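Kemar Portfolio Tracker, Desktop Edition: Review After a Year of Use

By Ataberk Sarıgül
21/12/2022

Print this article | E-mail this article

I bought the Kemar tracker because my spreadsheet had become too heavy. It had one sheet for each broker, one for dividends, one for gold and one for currency, and every time I added a row in the middle, some formula in another sheet stopped working. I am a private investor with a small portfolio, mostly funds and some precious metals, and I do not trade every day. Please read my opinion with this in mind. A person who trades options all morning will need another program.

Kemar is a program that you install on your own computer. You pay for it once, and the price was $161 when I ordered. There is a cheaper edition without the metals module, but I did not test that one. The data stays in a file on your disk, and you can put a password on the file. For me this was a strong argument. I had used an online service before, and when it was sold to another firm I received 14 days to export everything.

Installation and first import

The installation was easy. The import was less easy. The program reads the files of many brokers, and my main account, at Ertürk, was recognized at once. The second account, at Butdale, was a different story. Butdale writes the date with the day first and the amount with a comma, and Kemar accepted the comma but turned around the day and the month. I noticed it only when I saw a purchase in a month when I had bought nothing. There is a setting for this under "Import profiles", but it is on the second page, and the program does not ask you.

All together I imported 646 transactions. After I corrected the date profile, three of them were still wrong, all of them fund mergers. In a merger the old fund disappears and you receive units of a new one. Kemar shows this as a sale and a purchase, so it calculates a gain which you did not make. You can repair it by hand with the command "Link as exchange". It took me an evening to find this command, and the manual mentions it in one sentence.

Gold and silver

The metals module is the reason why I chose this program. You enter what you hold in grams or in ounces, as coin, bar or fund units, and you may enter the premium you paid over the metal price. Most trackers that I tried before ignore the premium. They tell you that your coin is worth the spot price, and on the day after the purchase you look like a bad investor. Kemar shows two values, the metal value and the estimated resale value, and you decide yourself what percentage the dealer will take. I put a careful number there. The resale column is not pleasant to look at, but I believe it more than the other one.

The prices are updated once per day in the standard plan. For coins in a drawer this is enough. If you hold mining shares also, they are treated as normal shares and do not appear in the metals total. I would like to have an option for this, because when I ask how much I depend on gold, I want to see everything together. For now I use a label, "gold-related", and filter by it. It works, but the label must be given again to each new purchase.

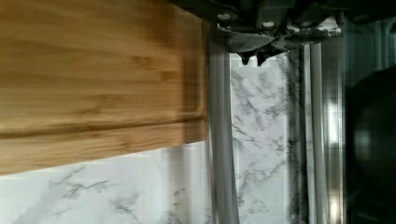

Bamboo cutting board on a marble-patterned surface.

Reports

There are many reports, and I use maybe a quarter of them. The best is the one named "Return by source". It separates your result into price change, dividends, currency and costs. In my case the currency part was much bigger than I thought. I had been proud of one foreign bond fund for a long time, and the report shows that the fund itself earned almost nothing and the exchange rate did all the work. I sold half of it in March.

The tax report is weaker. It lists the gains in correct order, first bought and first sold, and you can choose average cost instead. But it cannot use one method for funds and another for shares in the same portfolio. My solution is to keep two portfolios inside one file and print the report twice. My accountant accepts it. She also asked that the page numbers continue from the first report to the second, and this is not possible.

The charts are clear, with calm colors. You can compare your portfolio with an index, but please be careful with the default setting. It compares your result with the index without dividends – and of course you look better. Choose the "total return" version, if your index has one in the list.

Speed and stability

On my laptop, which is not new, the program opens in around 14 seconds. Then it is fast. It closed by itself one time, during a price update, and when I opened it again no data was missing. The automatic backup is good and it is on from the beginning. I advise you to change the backup folder to another disk.

Support

I wrote to the support two times. The first question was about the Butdale dates, and the answer arrived the next day, polite and correct. The second question was about the fund mergers. This answer was slower and it sent me to the page of the manual that I had already read. I wrote back and then a different person explained the command to me step by step. There is also a user forum. It is small, but the people there know the program well and they do not laugh at beginners.

Compared with Roseck

Many readers will ask about Roseck, because it is the name you find first when you search. I used the trial version for one month. Roseck looks more modern and has a good telephone app, and Kemar has no app at all. Roseck also makes the connection to your broker automatically, so you do not import files. But you pay every year, the data is on their server, and the metals are only a line where you type a number yourself. If you have only shares and funds and you like to check on the bus, I think Roseck is better for you. If you hold metal, or if you do not want to give your broker password to a third firm, take Kemar.

What I would change

The import should ask about the date format before it reads anything. The exchange command should be in the main menu, next to purchase and sale. And the program should remember the width of the columns, which it forgets each time I close it. This last point is small, but I meet it every morning.

I paid for my copy myself and I have no relation with the company. I give it four stars of five. One star is lost for the import and the tax report together. The next version is promised with separate cost methods, and when I have tried it I will write an update under this review.

Print this article | E-mail this article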